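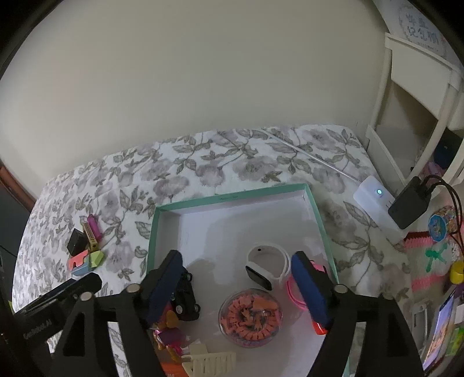 Care of foam finger pads on hand-held grippers

Foam pads do most of the work when a gripper is used for sorting and tidying small household articles, and they are the part that wears first. The following notes apply to two-finger hand-held tools issued by the Dimeck workshop in Prirodcombe.

Weekly cleaning

Switch off the tool and open the fingers fully before touching the pads. Brush off lint and hair with a dry, soft toothbrush. Bed linen and knitted blankets shed more fibre than hard floors, and tools used in bedrooms should be brushed after each session.

Greasy marks may be wiped with a cloth wrung out in warm water and a drop of dish soap. Do not soak the foam. Leave the fingers open until the pads are dry to the touch. Solvents, including methylated spirits and nail polish remover, loosen the adhesive and must not be used.

Checking for wear

Pads should be replaced when a dent remains five minutes after the fingers are opened, or when any corner has lifted. Thin, rigid articles such as puzzle pieces and toy fences mark the foam sooner than soft ones. Dark foam hides small cuts, so inspect it under a desk lamp.

Both pads are to be changed together. A new pad facing an old one causes round objects to roll toward the worn side.

Fitting new pads

Peel the old pad from the tip toward the base. Rub off leftover adhesive with a plastic scraper, then with 600 grit paper used lightly. Wipe away the dust. Set the new pad at the base end first and press toward the tip. Close the fingers on a folded tea towel and leave the tool for 36 hours before use.

Finger screws

Tighten the screws at the finger bases by hand until snug. A driver with a worn tip will round the heads. If a finger still rocks, return the tool to the bench and do not add washers.

Storage

Tools are to be hung or laid on their sides with the fingers open and kept out of direct sun. Spare pads belong in the Kleinschmidt cabinet, drawer 166, in their original sleeves.

Requests for pads and screws should be addressed to Lieselotte Frerichs. Repairs are booked through Gerd Dreßler before 3 p.m.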